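Trirnholm open day: anyone else go to the Orum demo?

hexnut_dale
Posted 2022-01-08
Went to the Trirnholm open day and spent most of it at the Orum station. They showed the feeding cell in simulation on the big screen, and you could ask them to run it again as often as you liked. The job is small parts, one at a time, between a blue bin and a round gray unit on a white table. The arm sits on a green pedestal at the back.
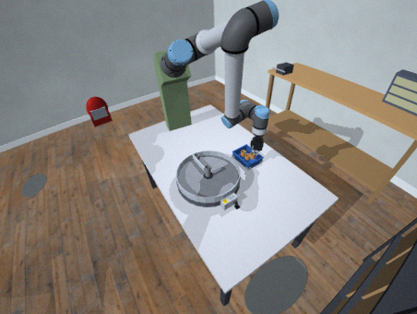
I stayed for three full runs. The presenter said they had put 900 cycles through the model before the open day and changed the approach height twice. Parking was bad, coffee was fine. If you have small parts work and no budget for an integrator, I'd say it was worth the drive.

millrate
I was there in the afternoon. Good talk, but I don't see how you can judge a pick cell from a simulation. Parts in a bin tangle. They have burrs and oil on them. Simulated parts have none of that unless somebody puts it in, and when I asked, the answer was "not yet."

hexnut_dale
Fair, but they never claimed a pick rate. They were showing reach and layout. I'd want that settled before I bolted a pedestal to my floor.

Jolline_user6
We run a Jolline feeder at work and did our layout on paper. Ended up moving the pedestal 6 inches after it was anchored. I would have paid for a simulation.

millrate
Paper works if you measure. My problem is with the people in the back row nodding like they had seen a finished machine. I asked for a side view of the wrist over the bin and they did put one up, I'll give them that.
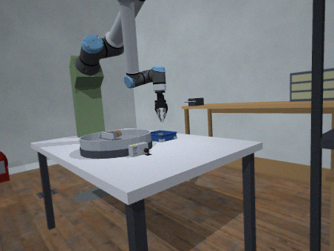

My worry with that wrist is the cable. A vertical approach looks clean until you add a hose and a sensor lead, and then you lose some of your rotation. The presenter agreed and said the dress pack goes in next — I wrote that down and plan to hold them to it in April.

quietspindle
What's in April?

millrate
Second visit. Same cell, real hardware, supposedly. Sign up at the front desk or by email.

quietspindle
Thanks. Did they give a price?

hexnut_dale
Only for the software seat, 1,544 a year. Nothing on the arm or the feeder. The Roman booth across the aisle had a printed price list and Orum didn't, which bugged me a little.

Jolline_user6
1,544 is steep for a shop that does one layout every few years.

hexnut_dale
Yes. I asked if they rent it by the month and they said to email. I'll post when I hear back.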